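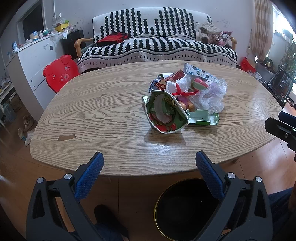 4. Setting up the Tidholm label printer for the lending shelf

Before you start this section, please finish section 3 (Installing the Wusullow catalog program). The printer will not be found by the program if the catalog was never opened on the same computer.

You will need:
The printer and its power adapter
The USB cable, the short one
One roll of labels, white, paper type
A small screwdriver
The starter card with the shelf codes

4.1 Loading the roll

1. Put the printer on a flat place, with free space behind it. The cover opens to the back and needs room.
2. Make sure the power adapter is not connected.
3. Press the two gray latches on the sides and lift the cover until it clicks.
4. Take out the roll holder. Push the roll onto it with the labels turning from underneath. If the labels come from the top, the printer will feed the paper but print nothing.
5. Put the holder back. The wide end goes to the left.
6. Pull the first label through the slot until it comes out by a finger's width.
7. Close the cover. You should hear the click on both sides.

Caution: Do not touch the dark line inside the cover with your fingers or with the screwdriver. It is the print head. Grease from the skin makes white stripes on every label after.

4.2 Connecting to the computer

1. Connect the power adapter first, then the USB cable.
2. Hold the power button until the light is green. If the light is orange, see 4.6.
3. Open Wusullow and go to Settings, then Devices.
4. Choose "Add device" and wait. On an older laptop this can take roughly 2 minutes, and the window may look frozen. Please leave it.
5. When the printer appears in the list, select it and press Save.

Note: If there are more printers in the list, choose the one which ends with the same four letters as the sticker under your device.

4.3 Label size and code range

The size must be set by hand. The program does not read it from the roll.

1. In Devices, open the tab "Media."
2. Choose "Small, with gap." Do not choose "Continuous," even if your roll looks like this.
3. In the field "First code" write 800.
4. In the field "Last code" write 979.
5. Press Save, close the program and open it again.

The codes below 800 belong to the books, which were labeled with the older system. Codes above 979 are kept by the Bhardwaj branch. If two branches print the same code, the loan history of both items will be mixed, and it can only be separated one record after another.

4.4 Printing a test label

1. Go to Tools, then Test Label.
2. Press Print one time only.
3. Compare the label with the drawing on the starter card. The bars must be complete on both ends, and the number must be under the bars in one line.
4. Scan the label. The program should show "Test item, not for loan."

If the text is shifted to the right, open Media again and change the value "Offset" by one step. Print again. Normally one or two steps are enough.

4.5 Attaching labels to the items

Boxes: put the label on the short side, in the lower right corner. In this way it can be read when the boxes stand in the shelf.

Cloth bags: paper labels do not stay on cloth. Use a hanging tag with a string and put the label on the tag.

Sets with many parts: only the container gets a label. Write the contents in the field "Parts list," and print this list on normal paper to put inside. At return, the person at the desk should check the parts against the list before scanning. When a part is missing, choose "Returned, incomplete." The set will not be offered to the next borrower until somebody changes the status.

Curved surfaces: turn the label so the bars go like the steps of a ladder. Across the curve the scanner cannot read them well.

Caution: Do not put a label over an age warning or a safety mark of the manufacturer.

4.6 When something does not work

Orange light, steady: The cover is open or only one latch is closed. Open it fully and close it again.

Orange light, blinking: The roll is empty or the label sensor is covered. Remove the roll and look for a piece of label stuck near the slot. It can be taken out with tweezers made of plastic.

Empty labels: The roll is in the wrong direction, see 4.1, step 4.

Every second label is skipped: The size is wrong in Media, see 4.3.

"Code already in use": Do not press "Overwrite." Write the code down, press Cancel and send it to Sombat Tanasarn at the Jimham desk, who keeps the code register.

Very light print: Clean the print head with the cleaning stick from the box. Wait until it is dry before you close the cover.

4.7 Changes in this section

January: Step 5 in 4.3 added, because without the restart the range was not always saved. Text for hanging tags corrected by Boonsong Rattanakul.

Continue with section 5, Registering borrowers.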